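Sync module, working log, July

Moved Jader off the polling loop this morning. The old code asked the Wustby server for new messages every 70 seconds, whether or not the window was open. The new code holds one connection and waits. Memory use at idle is down, but I haven't measured it properly.

Message import still stops at 884 out of 1000 on the test account. Same number on three runs, so it isn't the network. Gwawr Maddocks thinks it's a date field with no time zone. I think it's the parser giving up on a nested quote - will check both.
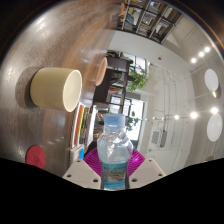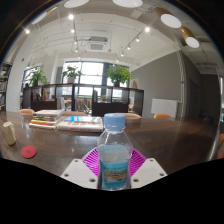
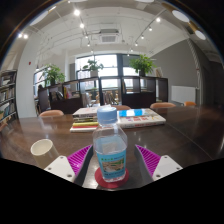
The bottle on its red coaster, twice.

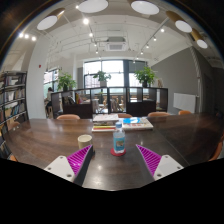 Found it at 4 p.m. Message 885 has an empty sender, and Penry returns null where it used to return an empty string. Changed in their last release, not in the notes. Added a check and the import ran to the end.

Left to do: the 13 failing tests in the login code, all from the same renamed method. Evura build still warns about the old icon format. Ignoring that until the tests pass.

Branch is pushed, not merged. Gwawr has the review.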